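Equipment Planner, Robot Assembly Cells (full time)

Skuseo, Assembly Development Group
Reports to: Kristaps Sakalauskas, head of cell planning
Start: September, or earlier by agreement

We are searching for a person who will plan and buy the equipment for our small robot cells. The position is new. Until today the engineers made the purchase requests by themselves, each in his or her own way, and the result is that we own three types of the same cable and have no spare gripper fingers. We would like to have one person who keeps the list, the budget and the contact with suppliers.

What we do

Skuseo prepares assembly cells for companies which put together small parts: pegs into housings, pins into blocks, caps on tubes. A customer sends us the parts, we try the task on a test table, and after this we write an offer with the equipment that is needed. The offer is where many of our difficulties come from. An arm has a price that everybody can find. The gripper, the fingers, the mounting, the tables, the cable guides, the safety check and the hours for setup are more difficult to estimate, and they are often forgotten until the order is already sent.

You will work near the test tables, and you will see the tasks for which you are buying. We consider this important. A planner who has watched a gripper close on a block will ask better questions to the supplier than a planner who has only read the data sheet.
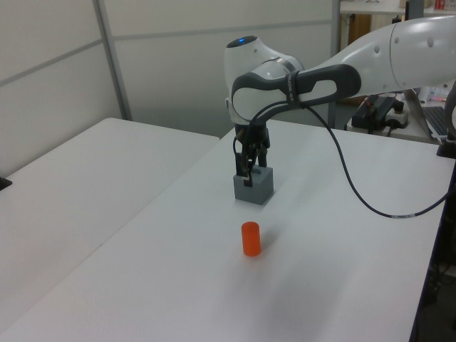

Do I need to know how to program a robot to apply for this job?
Programming is done by our engineers, so you need only enough technical understanding to read a specification, compare two offers and notice when something is missing.

Your tasks

- Keep the equipment plan for 14 test and customer cells, with the state of each order.
- Collect the needs of the engineers before each budget round and put them in one common form.
- Ask for offers, compare them and write a short recommendation. We want the reason for the choice to be written down also when the choice seems obvious.
- Calculate the full cost of a cell for its first 2 years, including spare parts, service, training and the time when the cell is standing still.
- Plan the table space, the power outlets and the way of the cables together with the engineer of the cell. It should happen before the order, please, and not on the day of delivery.
- Decide with the team what to buy new, what to rent and what to take over from a finished project.
- Keep the stock of wearing parts: fingers, pads, cables, connectors.
- Be present when a supplier demonstrates equipment, and write the notes.

The first project: Zevelis

Your first larger work will be the Zevelis project. The customer wants to insert cylindrical pegs into blocks with a round hole, in several sizes. It sounds simple, but the budget depends very much on the tolerance of the parts. If the hole is wide, a standard parallel gripper and a normal arm can be enough. If the hole is narrow, we must calculate with force sensing, better fixtures and more hours of adjustment, and the offer becomes a different one. We need a plan with both variants, with the price and the delivery time for each, so the customer can choose.
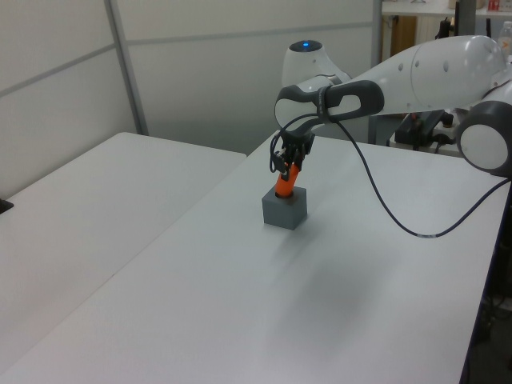
Peg and block task on the test table, with the arm holding the peg in the hole.

After Zevelis comes Gaber, which is mostly a question of replacement. Some of the older equipment in this project has no support from its maker anymore, and we have to decide in which order we replace it. Zineb Hegazy is the engineer for both projects and will be your closest colleague. She has prepared a first list of equipment for Zevelis, without prices.

What we expect from you

- Experience in technical purchasing, production planning or a similar field. It does not have to be robotics.
- You are comfortable with spreadsheets and you can explain your numbers to a person who did not make them.
- You can read simple technical drawings and data sheets.
- Good written English. Most of our suppliers write to us in English and for most of them it is also a second language, so clear sentences are more useful than elegant ones.
- You are able to say to an engineer that the wish is too expensive, and to say to the management that the budget is too small.

It is an advantage if you have already bought grippers, sensors or arms, or if you have worked with rental contracts for machines. Knowledge of Sadel, our inventory program, is not necessary. We will teach it in the first weeks.

What we offer

- A permanent contract, 100 percent position. Part time can be discussed after the trial period.
- Flexible hours. The team meets at 9:30 in the morning at the test tables, and the rest of the day you arrange by yourself.
- A desk in the same hall as the cells, plus a quiet room for calls and calculations.
- A yearly amount for courses, which you can use also for language lessons.
- Visits to suppliers and customers, normally without overnight stay.

How to apply

Please send your CV and a letter of one page. In the letter, describe one purchase or one budget that did not go as planned and what you changed after it. It can be from any industry. Please remove confidential names and prices.

The selection has 2 steps. The first is a call with Kristaps Sakalauskas. The second is a visit to our hall, where you receive a short equipment list and discuss it with Zineb Hegazy: what is missing, what can wait, and what you would ask the supplier. You do not need to prepare anything for it. Travel costs for the visit are paid by us.

We answer to every application, also when the answer is negative. For questions about the position, write to the recruitment address on our contact page with the words "Equipment Planner" in the subject line.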